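Jeltomdale open day – hand-held gripper demo, anyone else go?
General Robotics > Meetups and visits

stesach_fan
Posted 2024-04-08
Went to the Jeltomdale open day and stayed for both table demos on the upper floor. The Trudimow people were working with hand-held grippers, one in each hand, at a plain table with household stuff on it. Talk first, then the table work, then questions by the railing. The slides said 3,703 recordings so far. I thought it was worth the drive.

millrace7
I went too. The talk was fine but too long. They spent 16 minutes on file storage and then rushed the part people came for. I'd have liked to see an arm do the same task afterward.

stesach_fan
The arm is planned for the May visit, according to the handout. I agree the storage part dragged.

bolt_and_washer
Didn't go. What's the point of holding the gripper yourself? If a person is doing the work, you haven't automated anything.

quietgantry
You're collecting the motion. The square markers give the tracking software something to lock on to, and the arm learns from that later. We did a smaller version at Thongdee last year with six people, and it was a lot faster than steering an arm from a joystick.

bolt_and_washer
Faster to collect, sure. My problem is that a person's wrist does things a cheap arm can't. Then you throw out half of it.

quietgantry
We threw out some, nowhere near half. It depends on the arm – ours had seven joints and a decent reach. Keep your elbows where the robot's elbow could go and most of it is usable.

millrace7
Both of you have a point. I asked about that in the question part and got a pretty vague answer.

hattie_pls
Was it all table work? I teach an after-school group and I'm trying to decide if the May visit would hold their attention.

stesach_fan
The part I saw was. Small objects, slow movements. Older kids would be OK with it if they get to hold a gripper. My two pictures are below.
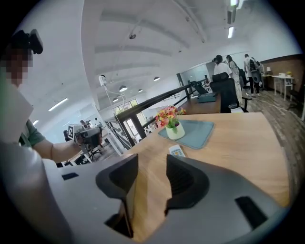
Same table in both, with the flowers on the mat and the remote. 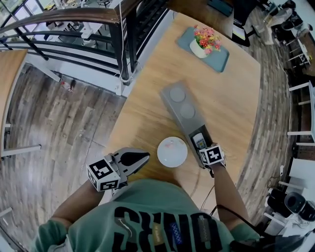
hattie_pls
Thanks, that helps. Is there an elevator to the upper floor?

millrace7
Yes, left of the front desk. Sign up early for May – the second talk was full when I got there.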